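Drasovico arm kit with the room simulator, second edition
Review by Ostap Stasiv
Rating: 4 out of 5

I bought this kit for our shared workshop in Oltthorpe, where three of us are building an arm that should tidy small things in a bedroom. I have used it since December. Before it we had a gripper of our own design, which Walid Bataineh printed, and it broke often.

In the box there are the column, the gripper, the control board and a licence for the simulator. The paper manual has 20 pages and it is too short. The wiring part is clear, but the part about calibration sends you to a web page, and this page was moved. I wrote to the support and got a good answer the next morning.

Assembly took me two evenings. All the screws are in marked bags, for which I am thankful. One cable for the gripper was too tight when the wrist was fully turned, so I replaced it with a longer one from our drawer.

The simulator is the reason to choose this kit over the Kwofie one. You can try your program on the furniture before you put power to real motors. We work mostly with the bedroom, and the nightstand is our usual test place, with small objects left on the top.

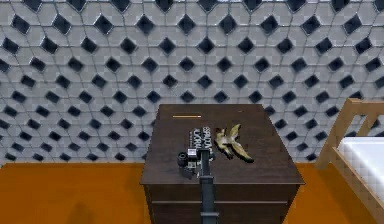 What I like most is that the same program file goes to the simulator and to the board. I changed the closing speed of the fingers in one place only, and I did not need to write it again. The contact settings are also easy to find. Flat things are still difficult for us. For them I recommend to lower the approach height in small steps and to save each version under its own name.

Now the bad sides. Loading a room is slow on my old laptop. The log file does not show the time in seconds, it shows only step numbers, and my run stopped at step 893 with no explanation. Dede Akolgo found later that I had set a joint limit wrongly, but the program could have told me this.

The price was 226 pounds with delivery. For a home builder it is not little, but I would pay it again. If you have never soldered, ask somebody to sit with you for the power connector.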